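From: Fadwa Ezzat
To: Korkthorpe Hall list
Date: 20 Nov 2019
Subject: Re: drying up after the lunches

Faustino Ventura wrote:
> Can we settle the crockery once and for all. Cups are going away wet and
> the cupboard smells. Also two of the patterned plates chipped last month,
> I think from being stacked flat in the sink. Do we need a second rack?

Quick one as I'm out the door. Don't think we need a second rack. The wire one is fine if people stop piling things on top of each other. Plates on edge, cups after, nothing balanced. Patterned plates get washed seperately please, they're the old Belhaj ones and I can't get more.
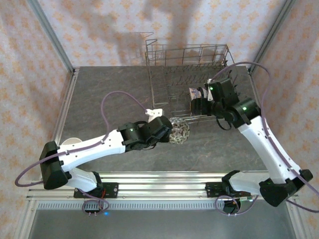 How long should cups stay in the rack before they go in the cupboard? Overnight if you can, otherwise dry them with a cloth, inside as well, and leave the cupboard door open a bit.

Tea towels: 31 came back from the wash, all in the Fengate bag under the sink. Take a fresh one each time, damp ones on the hook not back in the drawer.

Chips. Anything chipped goes in the box by the back door, don't put it back in circulation. Faustino can you look at the cups too while your at it, handles mostly.

Washing up liquid is nearly out, will get the big Luler one tomorrow unless someone's already got it. Shout if so.

Fadwa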